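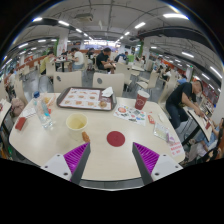

July 7, 2023

Second day with the Grarus kit, and the first one where I got anything done with it. Yesterday went mostly to charging, firmware and a missing cable that was in the lid of the case the whole time.

The terms are simple enough. We have the kit on trial for 50 days. If we keep it, it costs $2,000 for two hand-held grippers, the mounts, spare pads and a year of the upload service, which they call Closer. If we send it back we pay shipping. Vira Horobets wants a written opinion from me before she signs anything, and I would like to have it done well before the trial runs out, so I am keeping notes here and will clean them up later.

The task was table clearing. Pick up the thing, move it, let go, go on to the next. We worked in the food hall at lunch, with people eating at the other tables. I would have preferred a quieter hour but Yevdokiia had the afternoon booked for something else. We used a table with a tray on it, cups, wrappers, a water bottle, bits of fried food. Ordinary stuff, and a better test than the foam blocks Grarus packs in the case. I put those back in their bag and don't plan to take them out again.

Grip first. The fingers are white plastic with ribbed magenta pads, and the pads are the best part of the kit. They have some give, and the ribs catch on thin plastic without my having to squeeze hard. The trigger is stiff for the first third of its travel and then goes light all at once. On a hard object you don't notice. On a paper cup you do. Yevdokiia has smaller hands than mine and found the reach to the trigger uncomfortable after a few minutes. There is supposed to be a short-reach handle but it isn't in the trial case. Ask about that.
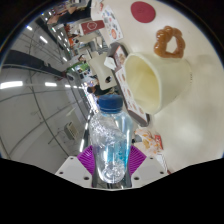
Bottles are harder than they sound. A full one is easy. One that is partly empty bends where you hold it, and if you take it too low the top wants to lean. I got better results coming in slowly, with both pads touching before I put any pressure on. The manual has a page on approach speed and it says more or less the same, in worse English. I should have read it before lunch.

Small flat things are still a problem. The fingers are thick, and a napkin or a condiment packet has to be dragged to the edge of the table before you can get one finger under it. I don't count that against Grarus too much. The Raudsepp set we had in October was no better with packets, and its pads came unglued in the second week. These are held on properly as far as I can tell.

Weight is all right for ten minutes and not all right for thirty. My wrist was sore by the time we packed up. If we do this in earnest it has to be short turns, two people swapping.

Uploaded everything to Closer from the office. 162 clips, and it took most of an hour on our connection. The page sorts them by length and flags the ones it thinks are bad. I looked through the flagged ones and agreed with most of them, though it also threw out a few good ones where my other arm was in the way. You can put those back by hand, one at a time. There is no way to select several – I looked in every menu. I wrote to support about it and got an automatic reply.

Enley offers something similar and has sent Vira a quote, but they don't do trials, and I don't want to recommend a thing I haven't held.

So far I lean toward keeping it, if they can send the short handle and if the trigger can be adjusted. Yevdokiia leans the other way, mainly over the handle. We agreed to do glasses and cutlery next and not argue about it until then.

Home at seven. Soup, then an ice pack on the wrist. Need to buy more of the small Allen keys, I left ours on the bus.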